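Thursday, late

Home at last, shoes off, noodles in the microwave. I spent pretty much the whole day on the bag-handle thing and I want to get it down before I forget which change did what.

So! The handle policy still does that little shiver when the fingers close. Wumpini thought it was the gripper, I thought it was my code, and (sigh) it was my code. I was feeding the policy joint angles stamped when they got logged, and the wrist frames were stamped at capture, so the two streams were out of step. Rope is so unforgiving about this stuff. A block would just sit there and forgive you. 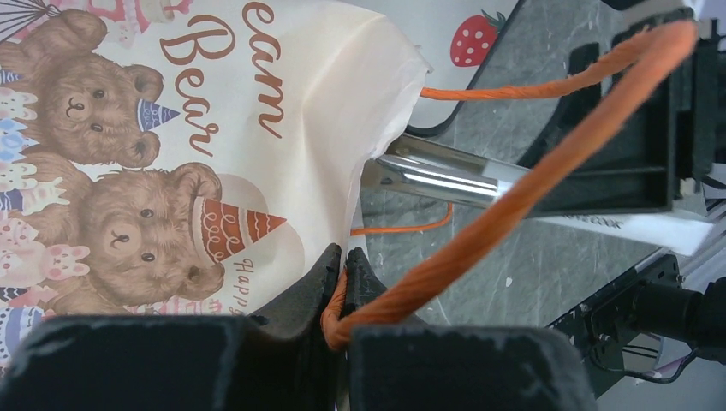
Filed under: Work, Robots

I went back through the wrist view with the teddy bear bag and the orange rope handle pinched between the fingertips, and that chrome rod runs right across the middle of everything. All those bright streaks! My segmentation keeps wanting to call the shiny bits part of the handle. Esi says mask the rod out and move on, and she's probably right, but I kind of want the model to learn it. We argued over coffee and I lost.

After lunch I rewrote the loader so it matches on capture time and throws out any pair that's too far apart. It kept 1,027 frames out of 1,473, more than I'd feared. Retraining is chugging away on Norgate tonight, fingers crossed.

The other headache is the planner. With both arms reaching into the middle there's hardly any gap between the grippers, and the collision check gets so nervous that it replans over and over until it times out. Tiburcio wants to shrink the safety margin. I'd much prefer to have one arm wait its turn, even if it's slower, so I stubbed out a simple lock and I'll fight him for it tomorrow.

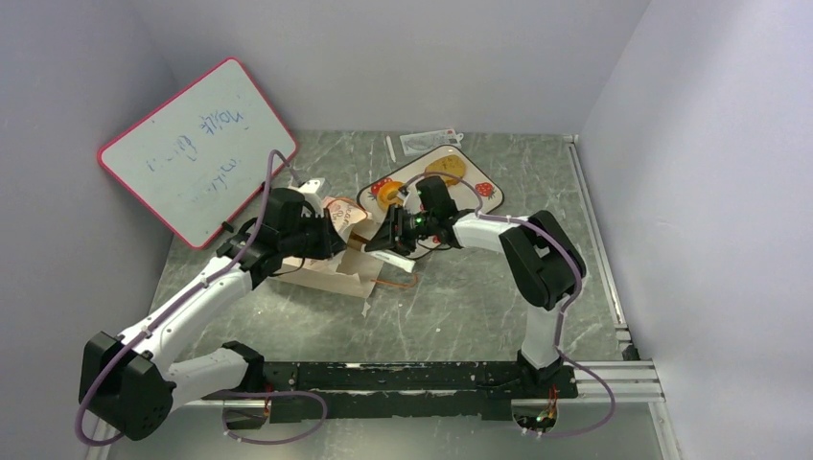
Left arm over the box, right arm down by the strawberry tray.

Must remember to ask Amirhossein for his replay script, mine drops the last 2 seconds of every run. Okay, noodles are beeping. Bed after that, and no peeking at the loss curve.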